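How to Cook Dried Beans on the Stove

Updated March 3, 2020
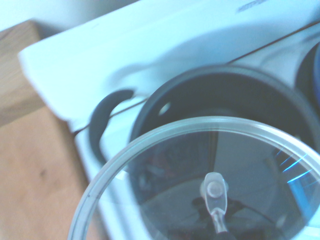

How long do dried beans take to cook?

Most medium beans, such as pinto, navy and black, need between one and two hours at a low simmer after an overnight soak. Chickpeas and large kidney beans can take longer. Old beans take longer still, and a bag that has sat in the pantry for years may never get fully soft.

What you need

One pound of dried beans
Water
Salt
A bay leaf and half an onion, if you like them
A heavy pot with a lid

Sort and rinse

Spread the beans on a baking sheet and pick out small stones, split skins and anything shriveled. Bulk beans need more sorting than bagged ones. The Ocampo pintos I buy are fairly clean, but I found a pebble in a bag last July and have checked every bag from then on. Rinse in a colander under cold water.

Soak

Put the beans in a large bowl with 6 cups of cold water and a tablespoon of salt. Leave them for eight hours or overnight. If the kitchen is warm, put the bowl in the refrigerator.

For a quick soak, bring the beans and water to a boil for two minutes, turn off the heat, cover, and wait one hour.

Drain and rinse either way.

Cook

1. Put the beans in the pot and cover with fresh water by two inches.
2. Bring to a full boil and keep it there for ten minutes. Do not skip this with red kidney beans. They contain a toxin that low heat does not destroy, so a slow cooker alone is not safe for them.
3. Skim off the foam. Add the onion and bay leaf.
4. Turn the heat down until you see only a few bubbles, and set the lid slightly open.
5. Start checking at 45 minutes. Add hot water if the beans show above the surface.
6. Taste five beans. All five should be creamy in the middle.
7. Salt the pot and let the beans sit in their liquid for half an hour.

Hold back tomatoes, vinegar and lemon juice until the beans are tender. Acid keeps the skins firm.

Storing

Keep cooked beans in their liquid in the refrigerator for up to four days. To freeze, fill containers to an inch below the rim. Thaw overnight in the refrigerator.

Kauko Huttunen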